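Ticket 1521 - Menport Radio player stops between songs
Status: open, waiting for reply
Product: Ashour streaming box, firmware 86
Opened: Oct 3, 2023

Good morning. I write again because the answer I received did not solve the problem.

I use the Ashour box to listen to the live concert archive of Menport Radio. Since the last update the sound stops between two songs. On a studio album I would not mind so much, but in a concert recording the applause goes over from one track to the next, and now there is a hole of silence in the middle of it. The duet recordings are the worst, as the singers talk together between the songs and half a sentence is lost.

What I have tried:
- Restart of the box and of the router. No change.
- Network cable in place of wireless. No change.
- Gapless playback switched off and on again. The menu shows "on", but the silence stays.
- The same concert on my old Bostar player. It plays without any gap.

The box is in the kitchen, and the speakers are connected with the cable that was delivered with it. 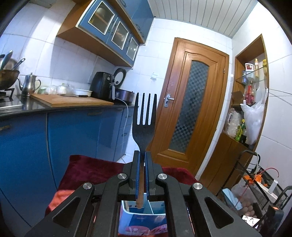
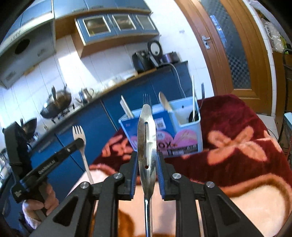 Your first reply asked me to delete the cache. I did this 2 times. After the second time the list of saved concerts was empty and I had to add all 112 again by hand, so please do not ask me for this step once more.

I noticed one thing which may help you. The gap comes only with files from the Buvusness label. Their older concerts, added to the archive before March, play correctly - only the newer ones have the fault. Perhaps they are packed in another format?

I can send the log file, but I do not find where the box saves it. The manual says "Settings, Support", and in my menu there is no Support.

Added later the same day: with the volume very high I hear a small click at the start of each gap. The click is not there on the Bostar.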